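The Truce That Holds on Paper

In the hill town of Sabbagh, the ceasefire is announced every evening at six by a man reading into a loudspeaker. He reads the same four sentences he has read since last November. The shops along the lower road pull down their shutters before he gets to the third.

1 September 2022
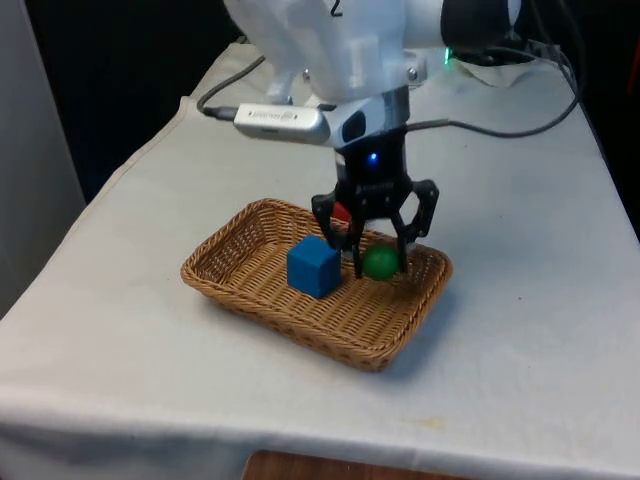
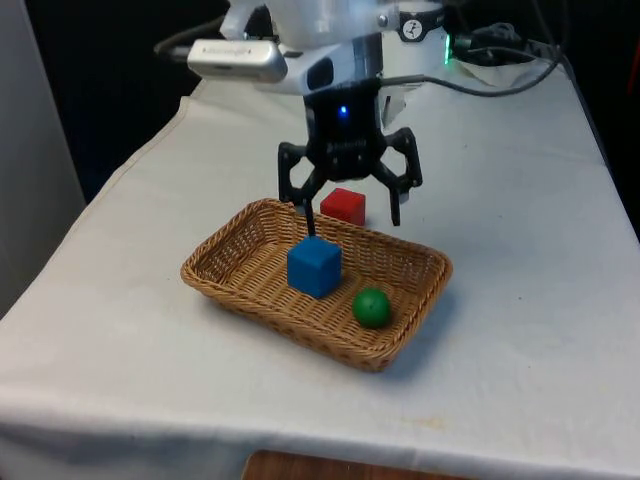
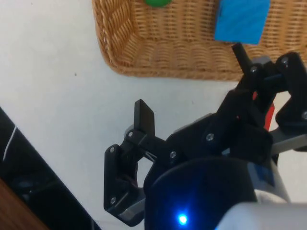 Officials in the capital like to talk about Sabbagh. They bring up the reopened school, the bus that runs again to Kutent, the two militias whose commanders shook hands in front of the cameras and signed a document with 38 articles. I have read all 38. Eleven of them deal with flags. Not one says who is supposed to collect the rifles, or where the rifles should go once they have been collected.

The monitoring mission says it has recorded 2814 violations since the signing. When I asked a spokesman how that squared with his phrase "largely respected," he told me most of the incidents were minor. A minor incident, by the mission's own definition, is one in which a weapon is fired and no report of injury is received within a day. The nearest clinic is in Kutent. The road there closes at dark.

"They count what they can hear from the hotel," says Darius Marinescu, a former army surveyor who spent two tours with an earlier mission and now lives above a tire shop near the crossing. He has a low opinion of maps drawn after a deal, having drawn a few. The buffer zone is supposed to be two kilometers wide. On the north side, he says, it's closer to the width of an orchard, and the orchard has men in it.

I walked up with him one morning to look. We got as far as a row of concrete blocks, where a teenager with a radio asked for our papers, read them upside down and told us to come back with a letter. From whom? He didn't know. The agreement says this stretch is controlled by a joint patrol. Marinescu asked the boy which half of the joint patrol he belonged to, and the boy laughed and offered us cigarettes.

Then there's the matter of the returns. The governor's office claims that about 200 families have come home to the quarter called Turkance, which was emptied in the second week of fighting. I spent three afternoons there. Some houses had curtains and running generators. Many more had a fresh number painted on the door and a padlock. A woman sweeping her step told me that people come up on registration days, sign for the resettlement money and go back down to their cousins on the coast. She didn't blame them. She had done it twice herself before her landlord there raised the rent.

The governor's deputy, when I put this to him, said that a family which has registered has returned in the legal sense. I asked about the other sense. He looked at his phone for a while and said that winter would be the real test. I wrote that down, then found it in my notes from last year's interview, word for word.

None of this means the deal is worthless. The shelling has stopped, and people who lived under it get impatient with visitors who wave that away. The baker by the mosque told me he slept through the night in March for the first time since the spring before, and he didn't care much what the articles said. Fair enough. But he also keeps his flour in a village on the other side of the ridge, a sack or two at a time, and he has not moved his children's beds out of the cellar.

Donors meet in Plultisau this fall to decide whether to pay for a second year. The mission will present a chart on which the line goes down. It goes down partly because the northern observation post was shut in June over a fuel contract, and a post that is shut reports nothing. I asked whether the chart would carry a note to that effect. The spokesman said the format didn't allow for notes.

At six the loudspeaker started up again. Marinescu turned his radio louder and went on slicing tomatoes. A few shots came from the direction of the orchard, well spaced, the way a bored man fires. He guessed they would go down as minor, if they went down at all, and asked me to pass the salt.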